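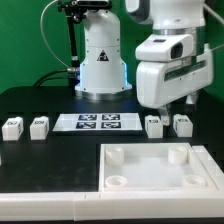 Open Day at the Drotell Automation Hall: Frequently Asked Questions

When does the open day take place?
The open day will be held on February 3, 2021, in the main hall of the Zirkham site. Doors open in the morning and the last demonstration begins after lunch.

Do I need to book?
Yes. Places must be reserved through the visits office, and each booking covers one household or one school group. Bookings made in December remain valid and need not be renewed.

What will be demonstrated?
Visitors will see the tabletop station, where two white robot arms are mounted over a black work surface. The work concerns the handling of small white blocks beside a tray that carries square black-and-white marker tags. A member of staff will explain each stage and take questions at the end.

What are the marker tags for?
They provide fixed reference points from which a vision system can work out position and angle.

May visitors touch the equipment?
No. Visitors are asked to remain behind the floor line at all times. Warning labels on the equipment must be observed.

Is the demonstration suitable for children?
Children are welcome if accompanied by an adult. One adult may accompany up to 3 children.

May I take photographs?
Photographs for personal use are permitted. Flash must be switched off in the hall.

Where may I park?
Parking is available at the Brellirier entrance. Please quote reference 1243 at the barrier.

Whom should I contact with further questions?
Please write to Brock Wong, Visits Office, or telephone extension 2468 during office hours.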